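4.2 Jars, and the trouble with lids

Of all the things people own in a kitchen, the glass jar is the one they are least able to explain. Respondents could say where a saucepan came from and what it was for. Asked about a jar, they tended to look at it as if it had wandered in. Kerekes and Mokgethi, who did the home visits for the Grimdale part of the study, learned to leave a pause after the question. The pause was usually long.

We sorted the answers into 2 groups, "in use" and "waiting," following the scheme in Section 3. A jar in use holds something the household means to eat. A jar that is waiting holds nothing, or a single bay leaf, or screws. The waiting jars were defended with more passion. One respondent, a retired bookkeeper, had promised her daughter she would keep only 6 and had met this target by moving the others to the garage, where in her view they stopped being kitchen items.

Lids complicate the picture. Szalai's earlier coding sheet treated jar and lid as one object, a decision he has since described to us as youthful. In practice the two lead separate lives. Lids are kept in a drawer, jars on a shelf, and the matching is done by trial, standing up, often while something is boiling over.

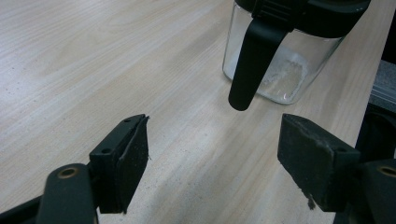 The coding sheet was therefore changed in September so that a jar with its lid on is entered as closed, a jar without one as open, and a lid by itself as an orphan. The last term was meant to be temporary. It was popular with the coders and has survived two attempts by Lengyel to replace it with "unpaired closure."

Closed jars turned out to be the easy case. As Figure 4 shows, a jar with its lid on can stand by itself on a table and give the coder very little to argue about. It has a top, it has a bottom, and people mostly agree which is which. Disagreement between coders came almost entirely from open jars, and in particular from whether a jar holding a wooden spoon is a jar or has been promoted to utensil holder. We ruled that it is a jar. Kiss dissents, and his reasons are given at some length in the appendix.

The color of the lid mattered more than we had planned for. Several households sorted by it, keeping plain dark lids for dry goods and anything with a printed pattern for jam, and they were firm about this even when there was no jam. We had no column for lid color in the first round. We added one for the second, along with a column for "smells of pickles," which every coder had already been writing in the margin.

Figure 4. Glass jar with black lid on a light tabletop, entered as closed.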